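Talks > Home Organizing > Speaker Notes
Print this page | E-mail this page

SORTING BY COLOR: DOES IT HOLD UP?
Notes for the July talk, Randa community hall, 35 minutes with questions

Start without slides. Ask who owns a set of color-coded bins. Then ask who still puts the right things in them. Wait for the hands to drop.

The pitch, as Bestik prints it in the starter booklet: give every color a home and the house will tidy itself. I don't buy it. Very few things in a house come in one clean color. Where do striped socks go? What about a box of screws, all gray, in eleven sizes?

My own trial was the junk drawer, 33 items. By the second evening I had a "mostly blue" pile and was arguing with myself over a teal pen cap. (Pause here. People like the pen cap.)

Slide 1. Leave it up while I talk about the easy case.
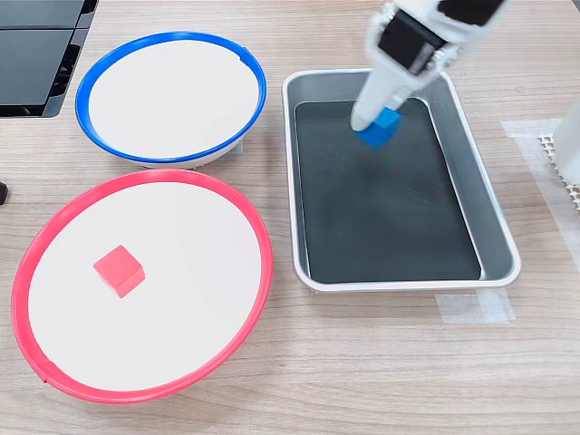

Red cube in the red-rimmed bowl, blue-rimmed bowl empty, tray to the right.

I grant this much: with two blocks and two bowls, color works fine. A small child can follow it. The rim tells you the rule and you don't need to read a label. Same goes for toy blocks, poker chips, maybe Lego if you have the patience. Now picture 700 pieces and see if you still want to do it every night.

Point to the tray. It has no colored rim, and I'd still use one like it before I bought a third bowl. My advice is one plain tray for whatever hasn't been sorted, kept on the same table. The Kocabaş method leaves this out and I think that's a mistake. People need somewhere to put the odd thing down.

Cost. The full Rulon set has nine bowls and a rack. Ask what job bowl number six does. I have asked at two of these talks and got a shrug both times.

What I would try first: sort by where you use it. Batteries near the flashlight, tape near the wrapping paper. Color can come second, for kids' things only.

If somebody brings up color blindness, take the question right away. It's a fair one and the booklet skips it.

Finish with questions. Leave the handouts by the door.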